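Mercredi 15 février 2023
Par Brodie Tomoana

Imprimer | Envoyer par e-mail

Vite fait avant le train. Deuxième jour d'essai du kit Mallora, toujours chez Clekalau, toujours pas décidé. Dranitz veut mon avis écrit, moi je voudrais surtout dormir.

Le bon d'abord. L'installation se tient, les bras répondent bien, l'appli se lance sans râler. La pièce blanche attrapée et reposée 200 fois ce matin, presque sans y toucher. Presque. Deux arrêts quand même, dont un que je n'explique pas – rien dans le journal, rien à l'écran, il a repris comme si de rien n'était. À creuser.

Le moins bon : le repérage. La notice dit de quadriller la table au ruban et de donner les croisements au logiciel, un par un. Bon. Sauf que le ruban ça se pose à la main, et ma main n'est pas d'équerre. Refait une bande, puis laissé tomber. Le vendeur jure au téléphone que le calcul rattrape les angles. On verra. Il m'a aussi parlé de la peinture, du tapis imprimé, du tapis imprimé « premium »... tout en option évidement.

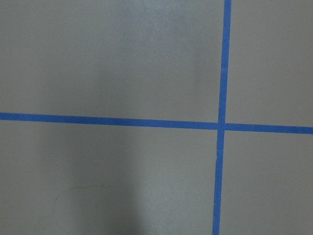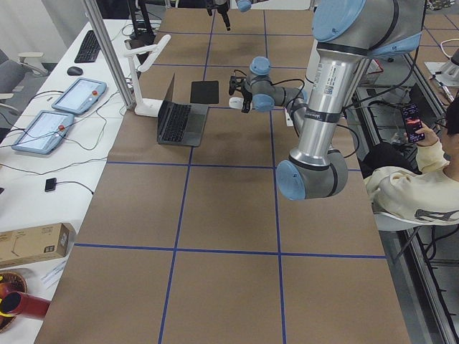 Un croisement du ruban, pas tout à fait d'équerre, puis la grande table, quadrillée elle aussi.

Les consoles : deux, une par bras, cadre blanc, arrêt d'urgence rouge. Lisibles. Menus traduits n'importe comment par contre, j'ai cherché « pince » dix minutes, c'était sous « main ». Noté pour Dranitz.

Le prix maintenant. 1,661 sur le devis, écrit à l'anglaise, j'ai cru une seconde à un euro soixante-six. Par mois, avec l'assistance. Sans l'assistance on tombe à 1,000 mais alors on se débrouille seul, et vu ce matin, non. Van Dusen propose moins cher, avec un seul bras et une formation en juin. Juin ! On aura livré d'ici là, ou on sera morts.

Mon avis à cette heure : prendre Mallora pour la durée courte, négocier le tapis, exiger une explication pour l'arrêt. Pas signer avant. Je le redirai au propre quand j'aurai mangé.

Reste à faire demain – relancer les 200 prises avec l'autre bras, demander le journal complet, racheter du ruban. Rappeler Dranitz avant midi, il va encore dire que je suis trop long. Et rendre le badge à l'acceuil, toujours dans ma poche.

Train dans douze minutes, je file.

Articles récents
Mallora, premier jour : déballage et câbles
Devis Van Dusen, lu entre deux portes
Ce que Dranitz attend de nous
Aller-retour chez Clekalau, notes en vrac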